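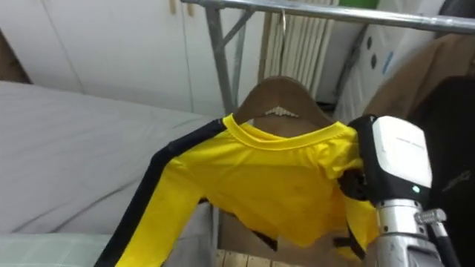
Fig. 7.1 Gripper holding a yellow shirt at the shoulder, shirt on a wooden hanger.

Chapter 7
Buying In: Garment Handling Kits

Rigid parts are easy. Cloth is not – it sags, folds, slides off. So a kit that does well with boxes may do badly with a jersey, and the brochure wont tell you.

In this chapter: the Melen kit, sold by Hervieu as arm, gripper and 8 ready-made routines. Price, set-up, service contract. Raluca Ciobanu's trial log (853 hangings, March) is used througout.

Before reading on, note three things to ask any seller:
Which fabrics were tested?
Who pays for worn finger pads?
What happens after 1000 hours – service visit, or a phone line?

Section 7.1 starts with the grip. Thin, shiny fabrics first.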